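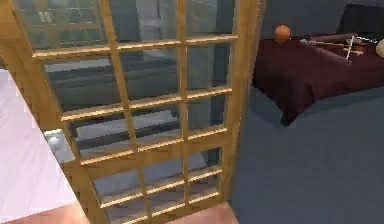

Why I would sooner test a gripper on a door than on a ball

I have spent most of March comparing grippers in simulation, and I should like to make a case for the door. It is an unfashionable thing to test against. People who write to me about grippers want to hear about picking things up, and I do understand that, because picking things up is lovely to watch and doors are dull until they go wrong.

Our rooms are the ordinary sort, put together from furniture and clutter. There is a glazed wooden door standing open, and past it a low table with a dark red cloth, an orange ball and a couple of long wooden rods. Everybody who visits looks straight at the table. Colm Dunne, who has sat through more of my demonstrations than is good for any man, always asks when we are going to have a go at the ball, and I always tell him (kindly, I hope) that nearly any gripper can be made to look clever with a ball.

A door is a different sort of test. It has a hinge, so it decides the path and the gripper has to go along with it, and if the fingers are too stiff or the wrist is a few degrees out, the whole arm ends up arguing with the joinery. We ran the two sets of fingers we call Ikberg and Brevby through 592 door attempts each, with the same arm and the same controller. On the table tasks there was so little between them that I would have been happy with either. On the door the softer Brevby fingers were plainly better, and I had bet Anca Iordache a good lunch that they wouldn't be.

Now, Anca's objection, and it's a fair one, is that the controller may be doing more of the work than the fingers. She swapped in the Stilach controller one afternoon and got the Ikberg fingers behaving almost politely. I grant her that. But I'd say it strengthens my case, as we would never have noticed the difference between the controllers if we had stayed at the table moving balls about.

The other thing I have grown fond of, rather to my own surprise, is the plain square marker on top of the wrist. We tried going without it for a while and trusting the joint readings alone, and I spent two evenings blaming a gripper for what was a badly entered offset.
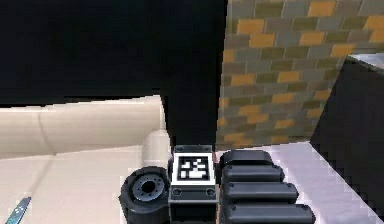
Does a simulated comparison tell you which gripper to buy?

It tells you which one to borrow first. I would still want a week with the real thing on a real hinge before I spent any money, and I'd want Grigore Ardeleanu standing next to me, as he has better hands than I do and far more patience with screws.

So if you are drawing up a comparison of your own this spring, do put a door in it, and put it in early, while you still have the energy to be annoyed by it. I owe Anca that lunch, and she has chosen somewhere expensive.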